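Primwood Priory
House Diary

Friday, July 12, 2019

Morning prayer was said at the usual hour. The prior presided and the sub-prior read. Two of the older brethren were excused on account of the heat and joined the community at the midday office instead. The Mass intention was for the deceased benefactors of the house.

The main business of the day was the return of the old psalter. It left us in February for repair at the Husen bindery and came back shortly after breakfast in a gray case made for it by the same firm. The volume carries the date 1631 on its title page and has been in the possession of the priory for longer than our own records run. The earlier diaries mention it only twice, once when it was lent for an anniversary service and once when a former librarian complained of mice.

The prior signed the receipt in the parlor and the case was opened in the presence of the community. The spine has been rebuilt using as much of the old leather as could be saved. The front board, which had come away entirely, is now firm. Several leaves in the penitential psalms had been mended at some earlier time with a brown gummed tape, and this has been taken off. A faint stain remains. The binder's report advises against any further attempt to lighten it, and the prior has accepted that advice. The report has been placed with the bill in the library file, second drawer.

There was some discussion as to whether the psalter should again be used in choir on the feast of the dedication. Opinion was divided. The sub-prior held that a book of prayer should be prayed from. The librarian held that the pages had been turned enough. The prior ruled that it would be carried in the procession, laid open on the lectern, and left there until the end of Vespers, with the singing to be done from the ordinary books. The librarian asked that his reservations be entered in this diary, and they are entered accordingly.

Before the midday office the prior met with Cherry Mae Enriquez, who has charge of the guest house and of the summer program of parish retreats. She reported that the family retreat beginning next week is full, and that 14 households have confirmed. The cots from the upper store have been brought down and aired. She asked for, and was given, the use of the Ocampo Room in the mornings, on the understanding that it will be cleared before the Friday Bible study. She also asked that the bell for the night office be rung more softly during the retreat. The prior explained that the bell has only one manner of being rung, but that the guest house windows on that side might be kept shut. The matter was left there. 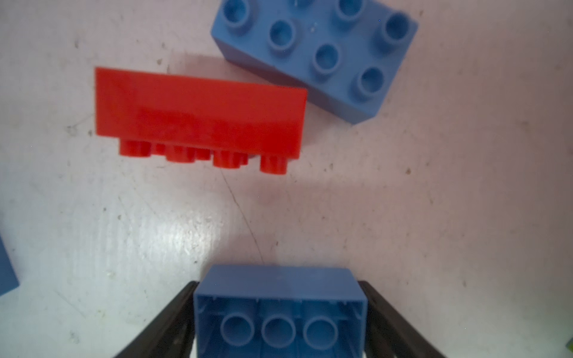 Red toy brick, resting on its side.

The organ was inspected in the early afternoon. The two men from Udano were in the loft until just before Vespers and spoke to the prior afterward in the cloister. Their view is that the bellows will serve for another winter but that the leather on the largest reservoir is thin and should be replaced before the following one. The pedal reed that has been sounding late is a simple matter and was put right on the spot. Their written estimate is to follow by mail. The organist wishes it noted that the swell is still not even, that he has raised this in each of the past three years, and that he was told today it is the nature of the instrument.

At chapter, held in the library for the sake of the cooler air, the following were taken up.

First, the pilgrimage to the hill chapel in August. The walking party will leave after the early Mass and those traveling by car will leave at 10. The blessing will be given outdoors if the weather permits. Last year almost 1000 people came up the hill over the course of the day, and the sheriff's office has asked that cars not be left on the east side of the road. The sub-prior will write to the neighboring parishes to this effect and will ask them to read the notice from the pulpit on two Sundays, the experience of past years being that one is not enough.

Second, the reading in the refectory. The life of Saint Bruno was finished on Wednesday. Three books were proposed to follow it. The prior chose the letters of the early missionaries, in the newer translation, and asked the readers to leave out the lists of ship's supplies.

Third, the garden. The beans have done well and the lettuces have not. The brother in charge of the garden would like leave to water in the evening after Compline, which would require the side door to be left unlocked past the usual hour. Granted until the end of August.

Fourth, silence. The prior reminded the community, without naming anyone, that the corridor outside the library is a place of silence at all times of the day and that the arrival of a parcel does not alter this. He added that he included himself in the reminder.

Vespers was sung at the proper time. The hymn was taken at a slower pace than is our custom, the organist being at work on one keyboard only. The prayers included the sick of the parish and the repose of the mother of one of our former novices, whose funeral takes place tomorrow in her own town. The sub-prior will represent the community and has been given the use of the car.

After supper the psalter was moved to the library and set on the lower shelf of the locked press. The key has been returned to the prior's desk. It was found that the new case is slightly deeper than the shelf, so that the door of the press does not close fully. The librarian has placed a strip of felt along the edge for now, and the carpenter will be asked to set the shelf back when he comes for the sacristy drawers.

Letters received: from the diocesan office, concerning the revised calendar - to be posted on the board outside the refectory; from a family in the village, requesting a baptism in September, the date to be settled after the parents have spoken to the prior; from a student at the state college who wishes to look at the psalter for a paper on the printing of psalm tones. The librarian will answer the last of these and offer a morning after the feast.

Weather: hot and still until late afternoon, then a light wind from the west. No rain. The cistern was measured and is lower than the same week last year, and the guest house has been asked to spare the water where it can.

Compline was said in the lower chapel. The doors were locked by the sub-prior, except the side door, which was left to the gardener.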